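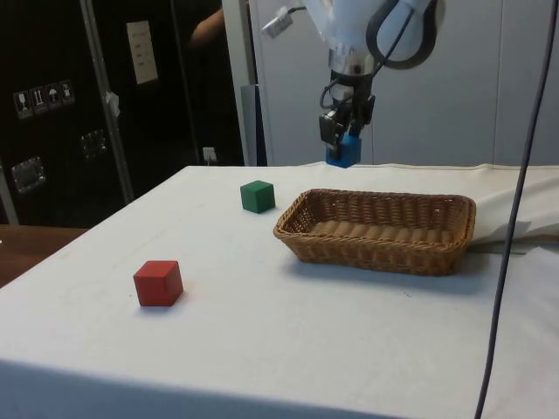 *Figure 4. Blue cube held clear of the table, basket empty.*

## 4.2 Recording a placement episode

This section applies to the Bembridge placement study. Operators shall complete section 4.1 before the first episode of a session.

1. Set the red and green cubes on the cloth at the positions drawn from the layout list. Both cubes remain outside the basket throughout.
2. Enter the layout number and the operator's initials in the session log.
3. Start all camera streams and confirm that their clocks agree.
4. Bring the blue cube over the basket under manual guidance. Pause before release and mark the pause in the log.
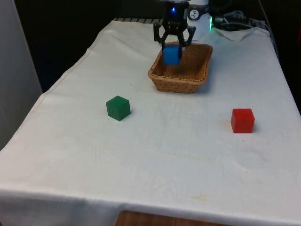 5. Release the cube, withdraw the arm and stop the streams.

> **Note:** A session consists of 8 episodes. An unfinished session is kept, but is filed separately.

> **Caution:** Do not reach over the table while the arm is enabled. Use the stop button first - even for a small correction to the cloth.

### 4.2.1 Marking the moment of grasp

The grasp label is set by hand during review. Two reviewers work independently, and any disagreement of more than 8 video frames is referred to Ilze Rozīte.
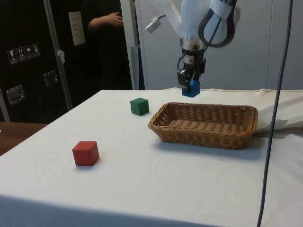 The Clallusier method scores a policy on its choice of object before it scores the placement. An episode is therefore labelled twice, once for the object selected and once for the final position. With the blue cube between the fingers and the red and green cubes still on the cloth, the first label can be entered as "blue". The second label is left blank until the release has been reviewed. Episodes 77 and 101 of the pilot set were labelled under an earlier rule and shall not be used for training.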